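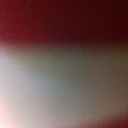
Snack table tidy-up: the big black bin has landed

Community News | Clubs & Halls
27th March, by the Drunder newsletter desk

Well, we finally did it! After a winter of crisps in carrier bags and raisins down the back of the radiator, the Drunder after-school club has a proper place for its snacks, and I got to spend a very happy morning helping to set it up. I went for an hour and stayed until lunch.

The money came from the Pruver fun day last August, which raised £700 for the club (the cake stall alone took £116, and I ate a fair bit of the stock myself). Most of it is going on a new fridge. What was left over went on storage, and the star of the show is a great big fabric bin with compartments inside, so the boxes can stand up on one side and the bowls can go on the other.
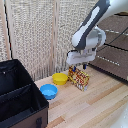 Snack box, bowls and the new bin on the wooden table.

We had a long chat about bowls, longer than you'd think possible. The old ones were a mixed bag from various kitchens and none of them stacked. The new ones are small, round and plastic, in yellow and light blue, and the plan is yellow for dry things and blue for fruit. I give that a fortnight, but I'd love to be wrong. There are 29 children on the register now, up from last year, and on a wet afternoon every one of them wants a snack at the same moment.
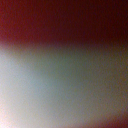
Tidying morning at Drunder.

The boxed snacks are going in upright, so you can see what you've got and stop opening a second packet of the same thing. I tried this at home afterwards with the cereal and felt terribly pleased with myself. The divider in the bin is fabric as well, and there's a loop handle on the front for dragging it out when it's full, though my back says get someone else to do that bit.

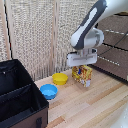 Photo: Drunder newsletter

I do like that wooden table with the woven curtain behind it. It makes the whole corner feel more like somebody's kitchen, and the little yellow bowl looks lovely there next to the blue one. The Hauksdóttir Bakery has promised a tray of rolls for the first week back, and Stirus Stores is putting a box by the till for anyone who'd like to drop in a packet or two. Sealed packets with plenty of date left on them, please, and no nuts!

If you've got spare bowls that match (or nearly match, I'm not fussy), bring them along to the hall at pick-up time. We could do with up to a dozen more before the holidays, along with some clip-on lids and a roll of sticky labels. The next job is the craft cupboard, and I've looked inside it, so please bring gloves.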